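The Yellow Cloth

When Natalina Mancuso moved out of the house on the hill above Lillisley, she kept one suitcase and fifteen boxes, and she did not know what was in most of them. Her sister-in-law Theresia had packed them in February, in a hurry, and had written on every box the same word: THINGS.

"You could have written kitchen," Natalina said on the telephone.

"But it was not all kitchen," Theresia said. "It was things."

So for some weeks Natalina lived among the boxes in her two rooms. She learned to walk sideways between the bed and the window. When she needed a spoon, she opened a box and found curtain rings. When she needed a pillowcase, she found the spoons, and with them a shoe brush and a jar of buttons which had belonged to nobody she could remember.

Her neighbor was a retired ship's cook with the name Pieter Mnguni. He knocked one evening to bring back a letter that had come to his door by mistake, and he looked past her at the boxes for a long moment.

"On a ship," he said, "we put everything on the table first. Everything. Then we look at it, and after that we decide."

"I have no table big enough."

"You have the one in the back room."

It was true. The landlord, Mr. Ruggiero, had left a table in the back room and had told her she could use it until he came to take it away. He had told the same thing to the tenant before her. She had not gone in there much, because the room was cold and she did not like the wallpaper.

The next morning she looked for her mother's tablecloth, and she found it in the ninth box, under a radio. It had been too small for the old family table, so her mother had bought the same cloth again and laid one over the other. All the years of her childhood Natalina had felt that edge under her plate. Her glass of milk stood on it always a little crooked, and her father used to say that the milk was leaning toward the cows.

She sat down on the floor with the cloth on her knees and did not open any more boxes that day.
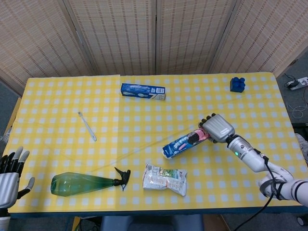 Natalina began with the smallest things, as Pieter had advised, and she carried them to the back room in her apron. She had hidden the wallpaper behind a folding divider of woven panels, and now the room looked almost friendly. On the yellow and white checks she put a toothbrush, a green spray bottle with a black trigger and one dark blue toy block with four studs. The block she could not explain. She had no children, and Theresia's boys were grown men with mortgages. She turned it in her fingers and thought of Arturo, who had rented the attic from her for one winter with his little son, and had paid her 600 in coins. The boy had built towers on the stairs. She had stepped on them in the dark, more than once, and she had shouted - she was sorry now that she had shouted.

"Did you decide?" Pieter asked from the door. He had brought two cups of coffee and no saucers.

"The toothbrush goes away," she said. "The bottle I will use."

"And this one?"

She put the block in the pocket of her apron. Then she moved the cups a little to the left, where the cloth was flat, and they drank the coffee standing, as neither of them wanted to sit down.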